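Skuvix opens free guide service for people called to jury duty in Stodthorpe

STODTHORPE, Sep 11, 2024 — Skuvix, a nonprofit office for legal information, opens today a free guide service for people who receive a jury summons from the Stodthorpe district court. The service is called Emari. It works by telephone and by text message, and it answers in the language which the caller chooses.

Emari explains what the summons means, how to ask for a later date, which papers to bring and how to claim travel and child care costs. It does not give legal advice, and it does not speak about any case that is before the court.

The service was prepared after a survey which Skuvix made in April. The office received answers from 1,426 residents who had been summoned before. Many wrote that they did not understand the form, or that they learned too late that they could ask for a postponement. More than 600 of them said they had lost pay during their service.

"People are willing to come," said Perrine Gilbert, director of Skuvix. "But the letter is difficult, and the telephone line of the court closes at the hour when many workers finish. We want that a person can ask a simple question in the evening and receive a simple answer." 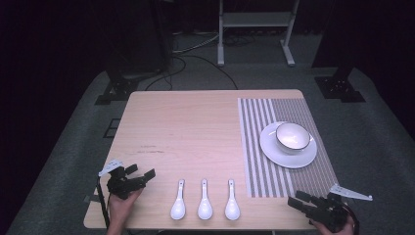
Lost pay is the question that the guides expect to hear most. Under the present rules of the district, a juror receives no daily payment for the first 3 days of service, and an employer has no duty to pay wages for this time. Emari will help jurors to write to their employer before the service begins, and will tell them which costs they can claim back. Meals are one of these costs, but only when they are bought near the courthouse and the juror keeps the receipt. A bowl of soup eaten at home, from one's own white bowl on a striped placemat, cannot be claimed, also when the court has sent the jurors home for lunch.

The service begins with 16 trained guides. They were taught by Arnar Dalsgaard, a former court clerk, who also wrote the handbook that they use.

"The most common mistake is to put the letter in a drawer," said Dalsgaard. "A juror who calls early has almost always more choices."

Skuvix will give its first report on the service to the district court next April. The names of callers will not be kept.

The work is paid by a grant from the Szczepańska Foundation.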